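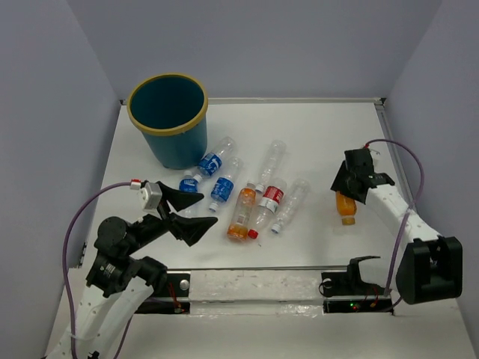 Chapter 8. Comparing Grippers

Same arm, different fingers, very different results. That is most of this chapter. Chapter 7 stopped at the wrist flange; now we bolt something on and try to pick up bottles.

Why bottles? Cheap, round, slippery. They roll. An empty one gives under the fingers, a full one doesn't, and clear plastic is hard on most depth cameras. Lying down is a different grasp from standing up, so we test both. The target is a plain open bucket. In or out, no partial credit.

We keep two arms on one table for most of the tests. Flared two-finger grippers on both to start with, so the first numbers you get are about the arms and not the fingers. Swap one side only after that. Gordon Doucette's lab notes (end of chapter) show what happens when you swap both at once: 16 trials, nothing you can use.

Words you'll need: stroke, grip force, approach angle, slip. Slip gets it's own section, 8.3.

Before you read on. Write down which bottle you would reach for first in a pile, and from which side. Keep the paper. Liette Girard's controller, Plavo, picks its own order in 8.2 and you will want to compare teh two.

8.1 Setting Up a Fair Trial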